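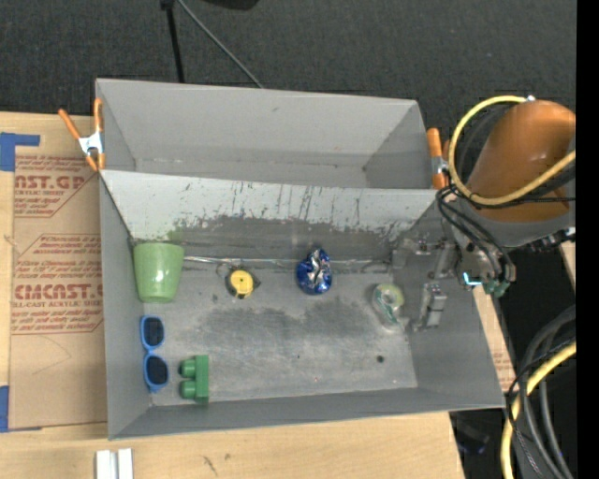 Fig. 1. Bin, gripper and mixed objects, station 2.

Robotics Workshop, Unit 4: Picking from clutter
Handout prepared by Gunnel Kvam

Reading before lab: the Mendonça notes, up to the part on grasp scoring. The part after that is good too, but you have other classes.

The task
Your team gets 30 pick attempts per run. A pick counts when the object leaves the bin and stays in the fingers until the arm reaches its drop pose. Nudging a cup into a corner with great determination scores zero.

Why these objects
A toy block has flat parallel sides and will make you feel talented. Clear tape lets the depth camera look straight through it and report whatever is behind. Shiny foil scatters light wherever it likes. Sunglasses are mostly air, and a planner that aims for the center of the object tends to grab the air.

The walls
They slope outward, so straight-down grasps near the edge are usually fine for one finger and bad news for the other. Tilt the approach or push the object toward the middle first. The scuffs on the back wall are left as a reading assignment.

Before you press run
- Speed limit at 30 percent. Leave it there until a staff member signs your log sheet.
- Check that both orange clamps are tight.
- One person on the stop button, with no phone in the other hand.
- Cables clear of the wrist through the full swing.

Logging
Write down every attempt, including the embarrassing ones. Last April team Uko reported a 92 percent success rate, having left out the picks they "didn't really mean." Their corrected figure is on file with me.

Due at the end of lab: log sheet, one failed grasp explained in 200 words or fewer, and your gripper settings. "It slipped" is two words and has been tried.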